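Pultdale Open Day: Safety Checklist for the Demonstration Room

Filled in by: Efua Lamptey
Second check: Kieran Phelan
Date of check: 4th November
Room: ground floor, tiled
Demonstration: two-arm robot, sweeping with broom and dustpan
Guests registered: 84, in groups of 11 or smaller

Marks used: OK / Fix before opening / Watch during the day

1. Access and exits

1.1 Main door opens fully and stays open. OK
1.2 Side exit unlocked from inside. OK
Comment: The key is not needed from inside, but from the yard it is. Declan Nic Giolla keeps one key on him all day.
1.3 Exit signs lit. OK
1.4 Corridor free for a wheelchair. Fix before opening
Comment: Two delivery boxes from Coughlan stood in the corridor when I came. I asked to have them moved to the store. Kieran will look again in the morning.

2. Floor

2.1 Floor clean and dry. Watch during the day
Comment: The tiles are glazed and they become slippery with rain from shoes. A second mat is ordered for the door. Please dry the floor between groups if it is raining.
2.2 Cables out of the walking way. Fix before opening
Comment: This is my main remark. There are cables lying on the tiles behind the work area, between the table and the shelf side, and one long black one goes across the floor. For our own staff it is a known thing, but guests look at the robot and do not look at their feet. I ask for a cable cover over the long one, and the others to be collected under the table.
2.3 Power strips off the floor. Fix before opening
Comment: One black, one white. The white one has plugs in it, so please switch off before lifting.
2.4 Loose paper removed. Fix before opening
Comment: The crumpled papers near the wall can go to the bin. If somebody wants them for the sweeping, keep them in a box until then.

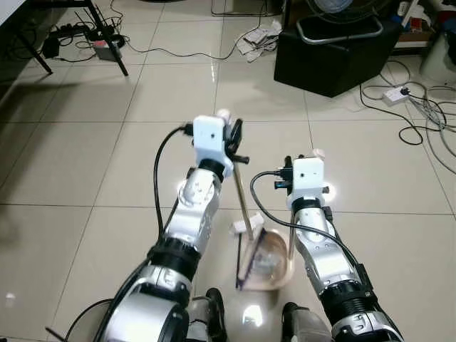
2.5 Guest line marked on the floor. Fix before opening
Comment: The old tape has come off in two places. Conall Costello has the yellow roll. The line must be one full arm reach plus one metre from the robot, measured with both arms stretched, with the broom in the gripper. Last time it was measured without the broom and the line came too near.

3. Robot and operator

3.1 Emergency stop pressed and released, twice. OK
3.2 Second stop button within reach of the host. OK
Comment: Peadar Dolan is host for the morning groups. He has tried the button himself and knows how to start again after it.
3.3 Arms move at reduced speed. OK
Comment: The limit is set in the Zemo program under profile 39. Do not change the profile for the afternoon, even if guests ask to see it faster.
3.4 Cables along the arms do not catch in the joints. Watch during the day
Comment: I have seen the full sweeping movement three times and they did not catch. The loops at the grippers are quite wide, so please look at them again after each group.
3.5 Broom and dustpan without cracks or sharp edges. OK
3.6 Guests do not give objects to the robot by hand. Watch during the day
Comment: Children will want to do it. The host says it clearly at the beginning, and once more before the arms start.

4. Electrical and fire

4.1 Extinguisher in place and in date. OK
Comment: Tag number 271.
4.2 Electric fan stable. Fix before opening
Comment: It is placed on top of the black ottoman. I would like to have it on the floor against the wall, or out of the room.
4.3 Shelf items cannot fall. Watch during the day
Comment: The shelf corner is quite full. Put the heavier things low, and check the thin white stick or pole that leans there.

5. People

5.1 First aider named and present. OK
Comment: Conall, whole day.
5.2 Hosts have read the Denine visitor rules. Fix before opening
Comment: Signature of Declan is still missing.

Result: the room can open when all points marked "Fix before opening" are closed and Kieran has signed for them. Points 2.2 and 2.3 I want to see myself, please call me before the covers are taped down.

E. Lamptey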